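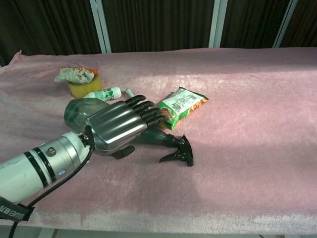
Fuzzy blanket as a table cover, how do you keep it clean??

saracilgin
Right so I've had a pale pink fuzzy blanket over the table since March, love it, feels lovely under your arms when you're sat there. But crumbs. Crisps mainly, everyone eats straight out of the bag and then the bag gets left lying there and you get that fine green-onion dust stuff right down in the pile. Hoover just moves it about. Been going over it with a spray bottle and a sponge and now there's a patch that's gone sort of flat and crunchy. Is it ruined? Don't really want to bin it. Table underneath is scratched to bits so bare isn't an option

d_simsek
What's in the spray bottle

saracilgin
water and a squirt of washing up liquid

d_simsek
There's your crunch. Soap dries in the fibres. Plain water, nothing else, go over it twice, then brush it up with a soft brush while it's still a bit damp. Mine came back fine, took a couple of evenings. Don't use the scrubby side of anything on it.

Rutherford_A
Sorry but why would you put a blanket on a table people eat at. Get a wipe clean cloth. Done in ten seconds

saracilgin
because wipe clean cloths are horrible and your elbows stick to them

Rutherford_A
Elbows off the table then

Sengul401
Ignore him, I've had fleece on ours for 3 winters. Things that worked for me:
shake it out the back door every night, not every week, EVERY night
lint roller for what's left
cold wash, no softener, hang it over the bath

Softener is the worst thing for it, makes it go greasy and then the crumbs stick even more. Tumble dryer second worst. Lost a nice cream one that way, came out like felt.

gezer_e
Agree on softener. Disagree on washing it that often though, every wash takes some fluff off. I do mine when it looks bad and not before. What spin are you on? I had mine on 900 and it came out with creases that never dropped. Lower is better if your machine lets you

Sengul401
I didn't say wash it every night, I said shake it every night

gezer_e
ah yes misread, was on my phone

saracilgin
ok no idea what spin, it's an old Drulberg and the numbers have rubbed off the dial. I just go by where it clunks

d_simsek
Ha same machine as my mum's. The low spin is the one just past the first clunk I think? Don't quote me

saracilgin
Did the plain water thing on a corner this morning. Bit softer already!! Still flat in the middle. Also the trigger on my spray bottle does one big jet and then dribbles, so I end up with a puddle instead of a mist. Any decent ones about?

Sengul401
Unscrew the head, run hot water through it, pump it about twenty times. Usually soap gunk in the nozzle. If you've had washing up liquid in there for weeks thats almost certainly it. And don't leave it lying on its side, mine leaked all over the cloth doing that, went right through to the wood

gezer_e
Piltard do a fine mist one. Not cheap but I've had it ages. I wouldn't buy one till you've tried the hot water

Rutherford_A
So that's a brush, a lint roller, a new spray bottle and a washing machine you can't read. Versus a cloth.

d_simsek
Nobody's making you have one Ataahua

Rutherford_A
Just saying. I will say bowls would sort most of it. Tip the crisps in a bowl, bag goes in the bin, no dust flicking out when someone shoves their hand in. We did that with ours and the sofa's been a different thing since

Sengul401
that is a fair point annoyingly

saracilgin
yeah bowls. could do bowls. The small bags are the worst for it, you can't get your hand in without it all puffing out the top

gezer_e
What's your sponge by the way, if it's a coloured one watch it. I had a yellow one leave a tint on a white throw. Test it on the back first.

saracilgin
oh god mine is yellow. Seems ok so far but will swap it for a white flannel

d_simsek
Flannel's better anyway, doesn't shed bits

saracilgin
Update, Thursday. Shook it, plain water twice, brushed with an old baby hairbrush. Flat patch is nearly gone, you'd have to know where it was. Spray bottle unblocked too, loads of white gunk came out, thanks Şengül. Cold wash at the weekend if it's dry enough to hang out. Bowls have been resisted by certain people in this house but I'm working on it

Sengul401
Good! Hang it fluffy side out

Rutherford_A
Still think cloth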